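March, late evening

I came home at nine and my head is still full, so I write before I sleep. I promised myself to keep this diary in English until summer, also on the days when I am tired, and today I am tired. The tea is next to me and the window is open a little. It smells like rain.

The morning went to the clock problem. I have suspected it for a week. The two arms each report their joint positions with their own time stamp, and the camera reports with a third one, and I had always believed that the bridge program puts them on the same clock. It does, but only once, at the start. After that everybody drifts. I made a plot of the difference between left arm and camera over one long session and it was a nice straight line going up, very calm, like a road. At the end of the session the line was at 16 milliseconds. This is not a disaster for slow movements. For closing a gripper on something soft it is already enough that the policy learns to close a little late, and this is what we have seen since winter and what I have blamed on the friction of the fingers.

So I owe an apology to the fingers.

The repair was short. I now ask for the offset every few seconds and apply it smoothly, so that time never jumps backward. The first version did jump backward, and the recorder refused the data and filled my terminal with red text. I had to put in a small filter. It is nine lines and I spent two hours on them, the most of it on the question what happens when the network is quiet for a while and then gives me three answers at the same moment. I decided to trust only the one with the shortest travel time. I think this is right. I wrote the reason in a comment, because in May I will not remember it.

After lunch (lentil soup again, the kitchen on our floor has discovered lentils) we moved to the sorting task. The idea of the task is simple to say. There are colored dough balls and colored plates, and every ball should go to the plate that fits to it. Yellow to yellow is easy for everybody. But we have no red plate, so the red ball should go to pink, and the green ball should go to mint. I like this because it is a small test of whether the planner understands "fits to" or only compares numbers. Last month it compared numbers. It put the red one on yellow with full confidence, and when I looked in the log I found that in the color space we used, this was the correct answer. Since then I have changed the color space and I have also changed my opinion about color spaces.

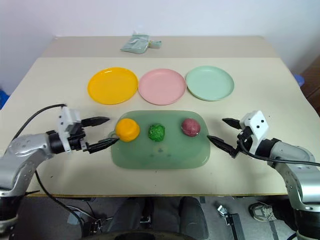 Flodard Lab, Kalavville - Manipulation Software Group

The start pose makes me happy every time, with both grippers open at the two sides of the tray. I know it is only a list of joint values in a file. I changed those values by hand in the autumn until the arms did not hide the balls from the camera, and it took many evenings. Now the left lower finger comes very near to the orange ball, and I am thinking if I should move it back a little. If the ball is placed a bit more to the left, the finger could touch it before the episode even begins. On the other side there is a bit more room to the red one. I have made a note: left start pose, 6 millimeters outward, then check if the camera still sees everything. I have not changed it today, because I do not want to change two things on the same day. I had the clock already.

Perception was better than I expected. The detector found all three plates without trouble, and they stand almost touching, so I was afraid that it would make one long plate out of them. It did that in the first version. Then I added a step that fits an ellipse to each piece of border and lets the ellipses vote, and now the yellow and the pink are separated well. The mint one is pale, and its edge is weak against the light table, so its confidence is always lower. It stayed over the limit today. I would like to have a limit that depends on contrast and not one fixed number, but I have wanted this for a long time and never did it.

The tray is the difficult part. It is green and one can see a bit through it, and one of the balls is green too, only much brighter. The segmentation likes to give the ball some extra tray at the bottom, so the center comes out too low, and then the gripper aims too low. There are also some dark spots on the tray near the middle, and the detector for small objects offered two of them as candidates. "Dough, 0.31." I looked at this for a moment with some respect. The limit is higher than this, so nothing happened, but I saved the picture in the folder for hard negatives. This folder has now 500 pictures and I know many of them personally.

I also found why the workspace map had a strange step in it. The table has a rear part, and it is at a slightly different depth from the front part, and my plane fit took both together and made a compromise. A plane that is a little wrong everywhere. All heights on the front part were then wrong in a way that depends on how far you are from the wall. I cut the rear part away before the fit and the error went down very much. There was a small green packet lying there at the back, and the object list always had one item more than the task file, and the planner asked each time for a goal for it. Now it is outside of the map and the planner is quiet. But I am not sure if this is good manners toward the planner. If somebody wants later to pick things from the rear part, my cut will be a trap for them. I have put it behind a setting with a long and honest name: ignore_rear_surface_until_two_planes_work.

Then the planner itself. We use Ravn for the high level and our own code for the motions. Ravn gives out a plan as text, and a parser makes from it a tree, and I do not love the parser. Today it got a plan with the sentence "with the nearer arm, pick the green ball". Nearer to what? For a human it is clear that the arm should be near to the ball. But the green ball lies near the middle, and the distances from the two grippers are not so different, and when I ran the planner again with nearly the same picture, the choice changed. Left, right, left, right. Every choice is fine alone. But the replanning runs twice in a second, so both arms began to move and then each one politely gave the way to the other. I pressed the stop and laughed, and then I did not laugh, because this is a real problem and I have no good solution for it.

For now I added a cost for changing the mind. If an arm was chosen already, the other one must be better by a clear margin to take over. It is a very old trick, and I am a bit ashamed that I did not have it from the beginning. With it the arms decide once and stay with it. I want to think more about the case when the first arm is blocked in the middle of the way. Then changing the mind is exactly what we need. Maybe the margin should become smaller with time. I will draw it on paper tomorrow, on paper I make less stupid mistakes.

In the late afternoon I opened episode 2926 in Dreter and went through it step by step with the new clock. I chose it because I know it so well. It is the one where the right arm takes the red ball and squeezes it too much, so that it is more like a pillow than a ball at the end. With the old time stamps the force goes up after the picture already shows the squeezing. With the corrected ones the force and the picture go up together. I sat there and moved the slider forward and back several times. It is a small thing to be glad about, but I was very glad.

Dreter still has its problem with colors in the timeline. The left arm is dark blue and the right arm is a different dark blue. I wrote a request for this in the fall. Maybe I should learn to repair it by myself, the code is open and the plot part is not long. But I know how this goes: I would open it for the colors and come out three weeks later with a new file format.

There is one worry I want to write down so that it does not wake me up. If the old recordings have drifting clocks, then everything we trained on them has learned the drift also. I can correct the old files only when they contain enough information to guess the offset. The newer ones do. The older ones, from before we changed the recorder, have only one time stamp per message, and for those I must find the offset from the motion itself - move the signals against each other until they fit best. It is possible. For an episode where the arms do not move much it will be weak. I must decide if I throw those away or keep them with a mark. My feeling says mark. My experience says that a mark is a thing that everybody forgets to read, me also.

Tomorrow:

first the drawing with the margin
then run the clock fix over night sessions and look for jumps
left start pose, only if the first two are calm
write two sentences in the group notes about the rear surface setting, before it bites somebody
bring own lunch

A word I learned today: "dither". I used it for years for signals and did not know that people can do it too. So the arms were dithering. I wrote it in the commit message and I felt almost like a native speaker.

It is raining now for real. I close the window and go to bed.

Recent entries
The parser and I do not speak today
Gripper friction, part 3 (I was wrong, see March)
A color space is an opinion
Five hours for one missing minus
Moving the start pose, evening after evening
Why I write this in English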